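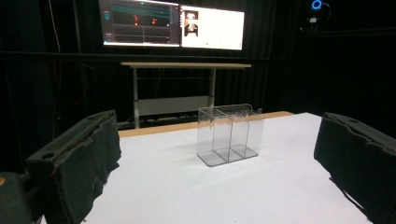
Ticket 313: Pencil slips out of the left gripper at the station

Status: open, work in progress
Site: Noveo, small parts room
Software: Zavar recorder, current build

Okay, so I'm the one who raised this, and I'm also the one typing the log, so bear with me if it wanders. I used to do kitting by hand (desk sets mostly, pencils into organizers all day long) and since January I've been on the hand-held grippers, recording the same job so the Nevov arm can learn it. Same pencils, same clear organizer, totally different kind of tired!

The problem: the pencil turns in the jaws. I pick it up straight, I head for the slot, and by the time I get there it's leaning like a drunk fence post. Zavar marks the take as bad and I start over. Out of my last 177 takes, 50 got thrown out, and every one of those was the pencil twisting.

What I tried first:

Restarted the recorder. No change. I knew it wouldn't help but I'd have been asked.

Swapped the pencils for a fresh box. No change.

Squeezed harder. Worse, if anything, and my thumb was sore by lunch.

Then I went slower and paid attention to where I was holding it, sharpened end down, over the board and just short of the organizer, with the right gripper open and out of the way.

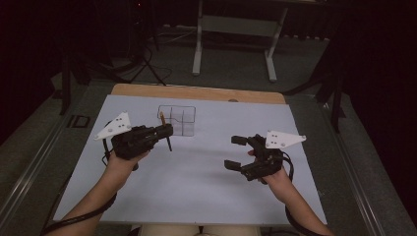

Page last changed: January, 4:40 pm

Going slower did help a bit, but now the takes are too long, and support wrote back that slow takes teach the arm to be slow. Fair enough. When I did this by hand I never once thought about speed, I just had the radio on and my fingers did it. Now I think about every single pencil. I'm not complaining exactly (the old job wrecked my wrists), it's just strange to have to notice how I do a thing I've done for years.

Anyway, the padding. Support asked me to check the finger pads and yes, they're ragged. The edges are torn and there's loose stuff hanging off the seams. My guess is the pencil sits on a lump and rolls off it. I turned my grip so the pencil sits farther in, away from the torn edge, and did a few more. Much better. It still leans once it's in the organizer, but a pencil in a wide slot is going to lean, and Zavar accepts those.

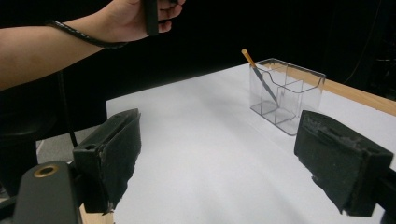 What I'm asking for

New pads for both grippers, please, not only the left one. The right is worn too, and if we replace one I'll be back here next week with the same ticket about the other.

Also, could somebody put pad checks on the shift sheet? We've got a target of 1000 good takes for this job and everybody on the station is being counted against it. If half of my bad ones are really a worn-out pad, I'd like that written down somewhere before the numbers go upstairs.

And one question for whoever owns the Nevov side: do the leaning ones matter to the arm? By hand, we always let them lean. If you want them standing against the back wall, tell me now and I'll do it that way from here on.

I'm leaving this open until the pads come.

Comments (4)

second_shift_kitting
Same thing on our side, I thought it was me!! Been getting it with the thin pencils only, the fat markers are fine.

tapeandscissors
We wrapped ours in grippy tape at the Ó Dálaigh site. Lasted two days and left goo on everything. Wait for the pads.

second_shift_kitting
Good to know, I had the tape in my hand already

parts_desk
Pads are ordered, both grippers. Leaning is fine as far as I've heard but I'll ask and post it on this ticket.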